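Strips, Twists and Tails: The Bomham Rag Rug Gallery

I have wanted to put this page together since June, when the first bag of old sheets came down from the attic and I fell completely in love with torn cotton. I know how that sounds! But if you have ever pulled a long strip off the edge of a worn bedsheet and heard it go, you'll understand. The rug is for the back hall at Bomham, a long thin hall with a cold floor, and it is growing a little every evening on the big table.

Scroll along and enjoy. The notes are short, and most of them are about fabric, so if you came for finished rugs you may want to skip to the end (where there is almost one).

Sheets first
Plain cotton sheets are my favorite, the older the better. Years of washing make them soft enough to fold in on themselves, and they tear in a good straight line once you have snipped the hem. I tried a polyester blend from the Flallcombe thrift store and it stretched, curled and fought me the whole way. Into the cushion stuffing it went.

Tearing
Snip, pull, brush off the threads, snip again. I tear outdoors when I can, as the lint is unbelievable. A strip as wide as two fingers makes a braid that feels solid underfoot without turning into a doorstop.

Off-whites and grays
I thought I would want nothing but color, and then the pale ones won me over completely. Old white cotton never matches other old white cotton - one piece leans cream, the next leans gray, and side by side in a braid they look like pebbles. I've given them a whole band of their own.

Twist and tail
My favorite part of the whole job! A pale strip gets a twist at the top where it's gripped, and the rest hangs free to a narrow tip. I love all those wrinkles. Smooth strips look tidy in the basket and strangely flat in a rug, so I gave up ironing after the first evening and have never gone back.

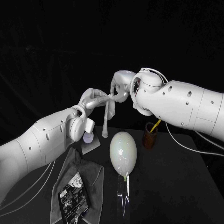

Mwanaisha Rugemalira wrote in to disagree with me about the ironing. She presses every strip in half lengthwise before she braids, raw edges tucked inside, and says her kitchen rug has been through the wash more times than she can remember with hardly a loose thread. She also cuts her ends on a slant so the joins lie flatter. I'm stealing the slanted ends, Mwanaisha, but I'm keeping my wrinkles!

Joining
I cut a small slit near the end of each strip, thread the new one through, and pull until the two lock together in a little knot. You can sew them if you prefer, and it does make a neater join. I like feeling the bumps with my feet, and a knot takes no time at all.

Braiding
Three strands, and I keep them different lengths so the joins never land in the same spot. The tension is the thing to watch. My first few feet were so tight that the braid stood up on its own like a rope, and the next few were floppy because I was trying to make up for it. Around then I put the radio on and stopped staring at my hands, and the rest came out lovely and even.

The blue band
Made from a pair of striped pajamas and a tablecloth from Benkirane that had one terrible wine stain. The stripes vanish once they're braided and leave small flecks of navy all through. I could look at it for hours, and some evenings I do.

Lacing
Once there's enough braid, it gets laced to itself side by side with a blunt needle and strong linen thread. I work flat on the table and never on my lap, having learned from a small oval mat that now lives under a plant pot because it turned itself into a bowl. Go gently around the curves and let the outside braid have a bit of extra slack.

Where it has gotten to
The finished length will be 103 inches, to stop just short of the back door. I've laid it in the hall a few times to check (and to walk up and down on it in my socks, which is heaven). The pale band falls right where the afternoon light comes in.

Still to come
One more run of gray, a thin line of red from a flannel shirt that Mohsin Bugti dropped off, and then the edge. Mohsin would like it known that the shirt had plenty of wear left in it. The elbows say otherwise, and the red is gorgeous. I'll add more to the page when the last braid is laced on.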